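### 3.2 Survival and completeness of the Dultden run

The Dultden newspaper began as a four-page weekly and kept that size for most of its life. Our copy count draws on three holdings: the bound volumes at Stekedora, the loose numbers in the Caltlow library, and the Janevski collection, which came to auction in March and was listed lot by lot. Taken together they give 364 separate issues. Duplicates were set aside at this stage and are dealt with in Section 3.4.

Survival is uneven. The Stekedora volumes were trimmed when they were bound, and the printer's line at the foot of the last page is often lost. Where this line was missing we dated the issue from the masthead, or failing that from the shipping notices. The Caltlow numbers were never bound. Most have a central fold and old subscriber names in ink at the top margin, and 10 of them lack the second leaf. We kept these in the count but left them out of any measure that depends on the advertisements, which nearly always fell on pages three and four.

### 3.3 What the issues contain

Each item longer than five lines was entered once and given a single heading: official acts, foreign news, local news, letters, verse, prices, or notices. This gave 2,093 entries. Texts of laws and charters were the hardest to place. A charter might be printed whole in one issue, spread over several, or cut down to a paragraph with a promise of more to follow. We treated each instalment as its own entry and linked the parts in a separate field.

Copied matter makes up a large share of the foreign news. The Dultden printer usually named his source, but seldom gave its date, so the delay between first printing and reprinting can be worked out only where another copy of the source survives. Letters are mostly signed with a pen name. We did not try to identify the writers.

Dealers' descriptions were useful for locating copies and less so for content. The auction list tends to name the one article likely to interest a buyer and to pass over the rest of the sheet. In 2 cases the article named in the list was found in the following week's issue, and the entry was corrected from the paper itself.

Page size was taken from untrimmed copies only. Column widths were measured at the head of the first page, as later pages were sometimes set to a narrower measure when the printer was short of type. 

**Figure 1.** Wooden board with slot and round hole; pale plastic piece.

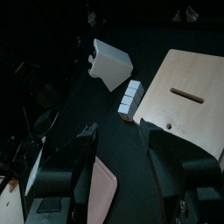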